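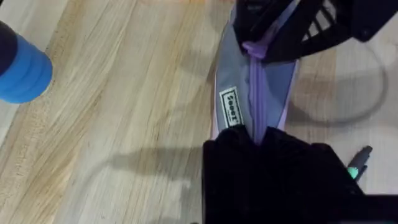
Photo: Magdalini Galanis

Shop Surfaces Forum > Finishes > Hardwax oil or film finish on a light wood work table?

mgalanis
I look after a work table in a shared room. The top is pale wood, 66 inches long, and currently has a penetrating oil on it. The oil was put on by the previous tenant and I don't have the can. Water no longer beads on it. A wet cup leaves a ring in under a minute.

Requirements: low sheen, spot repairable, no amber shift if that can be avoided. It gets wiped down every evening with a damp cloth and a mild cleaner. No food prep.

I have it down to two options. One is Zumitz hardwax oil, two thin coats. The other is Jundden waterborne poly in matte, three coats. The table can be out of use from a Friday-type shutdown through the following week at most, so cure time matters. Opinions?

tenonsaw
Hardwax. You said spot repairable and that ends the discussion. When a matte poly wears through, you sand the whole top to get the sheen even again. With hardwax you scuff the worn area, wipe on a little more and buff it out.

Check the cleaner first, though. Anything alkaline will strip it over a few months.

r_planer
Disagree with tenonsaw. Daily wet wiping is the worst case for a hardwax. The wax fraction goes first and then you have a thin oil film doing all the work. I maintain tops in a library branch. The hardwax ones were dull along the front edge inside a year. The waterborne ones next to them still look the same as when they were coated.

Also, waterborne over unknown oil is an adhesion risk. What grit are you planning to sand to?

mgalanis
Planning on 120 then 150. Second photo is further up the page of my notes, same top. The color is not even, which is part of why I'm asking about amber shift.
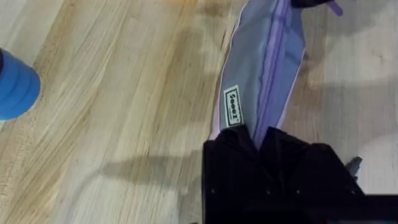 Tabletop, showing the darker bands in the grain and the smudged patches

tenonsaw
Some of those patches may be in the wood and some may be old finish. Wipe with mineral spirits and look at it while it's wet. If a patch vanishes, it's surface wear and any clear coat will hide most of it. If it stays, sand a small test area and see how deep it goes.

On amber: both products will shift it a bit. Oil more than waterborne. If color is the first priority then I'd concede that point to r_planer.

inlay_dept
Neither of you has asked about the load. Things being set down and dragged is different from things being spilled. Film finishes scratch white. Oil finishes dent along with the wood and you don't notice.

For what it's worth, I used Pusum sealer under a waterborne top coat on an oiled bench. It's a dewaxed shellac. It sticks to cured oil and the poly sticks to it. It does add a slight warm tone. No lifting so far, but that bench gets a dry wipe only, so it isn't a direct comparison.

r_planer
Shellac under a waterborne is fine if it's dewaxed. Ordinary shellac with the wax left in it is where people get peeling.

I'd still insist on a test. Sand a patch, seal, top coat, leave it a week, then score a grid with a knife and pull tape off it. If any squares come up, the old oil is still interfering and you sand more or go back to oil.

mgalanis
Light objects mostly, picked up and put down, some cloth. Little dragging. So abrasion is low and moisture is moderate. I'll do the tape test on the underside, assuming it was oiled too.

tenonsaw
Don't assume. Put a drop of water on the underside and another on a freshly sanded spot. If they soak in at the same speed, the underside was never oiled and your test will pass for the wrong reason.
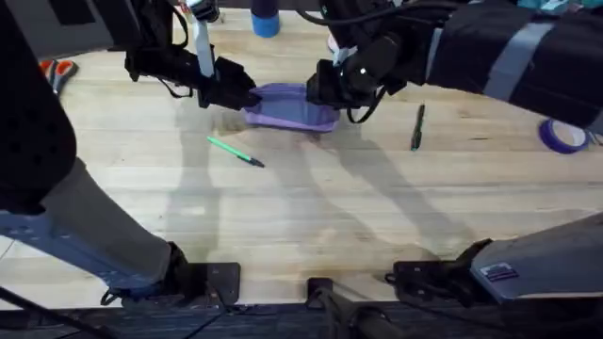

Re: Cure time and return to use

mgalanis
Splitting this off so the adhesion question stays readable. The Zumitz data sheet says 21 days to full cure. The Jundden sheet says dry to touch in two hours and gives no figure for full cure. I wrote to Inskip, the local distributor, and they answered "light use next day," which doesn't help much.

r_planer
Dry to touch means the water has left. Crosslinking takes weeks. Practical version: light use after 48 hours, no wet wiping for two weeks, nothing rubber-footed left standing on it for a month. Plasticizer in soft feet will print into a young film.

tenonsaw
Same for hardwax on the wiping. Use a dry microfiber until it's cured. If the shop can't hold off on the damp cloth, pick a different month.

inlay_dept
Room conditions matter more than the data sheet here. Below 60 F or in humid air, add half again to every number. I'd also level between coats with 320. I've seen people recommend 2,000 grit between coats and I don't agree with it, as there is nothing left for the next coat to grip.

r_planer
Agreed on 320. The very fine grits are for rubbing out the last coat, and on a matte product you shouldn't be doing that either. It raises the sheen in patches.

mgalanis
Water drop test done. The underside soaked it up at once and the sanded spot on top took around 5 minutes, so the oil is deeper than I expected. I'm going with a test strip at the back corner of the top instead, half shellac plus Jundden, half Zumitz. Tape test in a week.

tenonsaw
Wipe both halves wet daily while you wait, at least after the first few days. It's the only load you've described that separates the two.

r_planer
That would be testing an uncured film. Wait for the cure and then wipe.

tenonsaw
It would be testing what the cleaning crew is going to do to it.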